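Robótica de manipulación. Apuntes de la sesión 7
Comparar pinzas: qué se puede creer de una simulación
Prof. Ginevra Testa

Lectura previa: la memoria de Vira Symonenko sobre la pinza Morelli de dedos estrechos. Léanla con lápiz en la mano y subrayen cada frase que dependa de un coeficiente de fricción. Son muchas.

1. El problema

Los folletos de Flikura y de Ronora dan tasas de éxito muy altas. Ninguno de los dos dice con qué objetos, en qué postura ni cuántos intentos se descartaron. Un porcentaje sin protocolo no sirve para elegir una pinza, y tampoco sirve el que saquemos nosotros si lo calculamos igual de mal.

Trabajaremos primero en el simulador Iment. El contacto que calcula es una aproximación, y donde peor se porta es justo donde nos interesa: cantos, piezas finas, mangos inclinados.
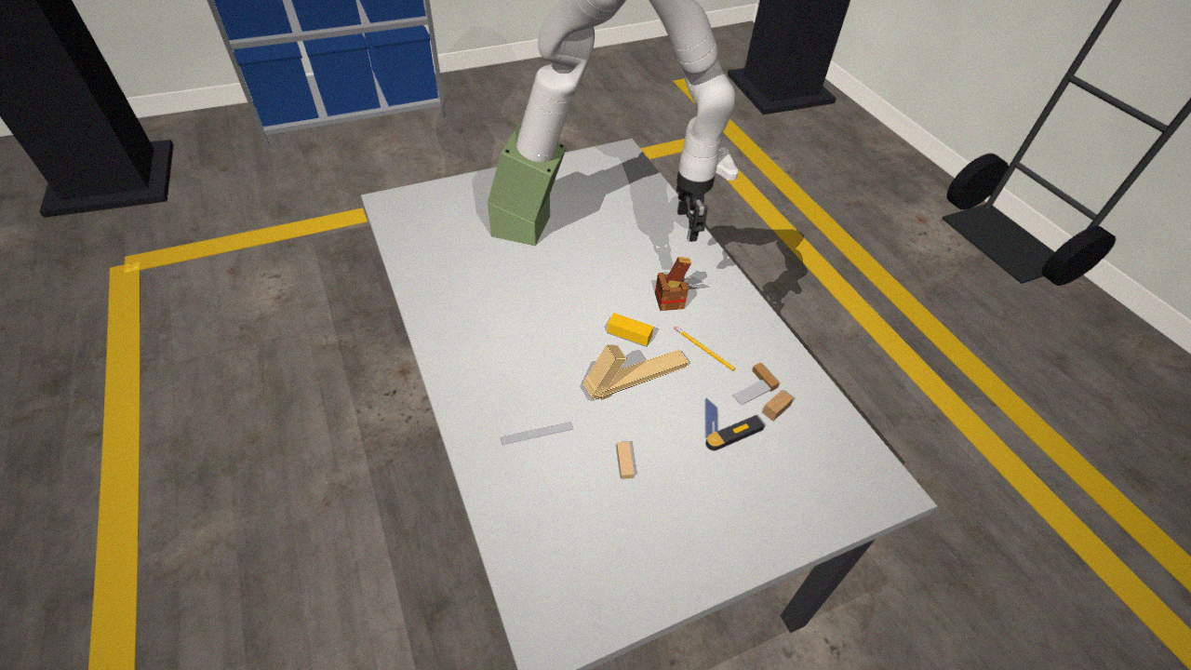
Fig. 1. Escena simulada: brazo sobre pedestal, pinza negra de dedos estrechos y piezas de prueba en la mesa.

El bloque amarillo lo agarra casi cualquier cosa, así que no discrimina entre pinzas. Fíjense más bien en el lápiz, en la tira gris plana y en la hoja metálica que sale del mango marrón. Con esas piezas un error pequeño de altura cambia el resultado, y un simulador generoso con la penetración entre sólidos lo esconde. También conviene desconfiar del objeto en V: según el modelo de colisión, el hueco entre los dos brazos puede quedar relleno sin que se note en pantalla.

2. Protocolo mínimo

25 intentos por pieza y por pinza, con la misma semilla. Los fallos de planificación se anotan aparte de los fallos de agarre. Se considera agarre válido el que aguanta 20 segundos en alto; si la pieza gira entre los dedos, se apunta el giro aunque no caiga.

No se cambia la fricción a mitad de la serie. En agosto un grupo lo hizo «para que saliera más realista» y hubo que tirar la tabla entera.

3. Lo que no vamos a concluir

Que una pinza sea mejor que otra en general. Como mucho diremos que, con estas piezas y este modelo de contacto, una falla menos. Symonenko va más lejos en su último apartado y a mí no me convence: cambia a la vez de pinza y de controlador.

Para la próxima sesión: tabla en bruto, sin medias, y un párrafo sobre la pieza que peor les haya salido.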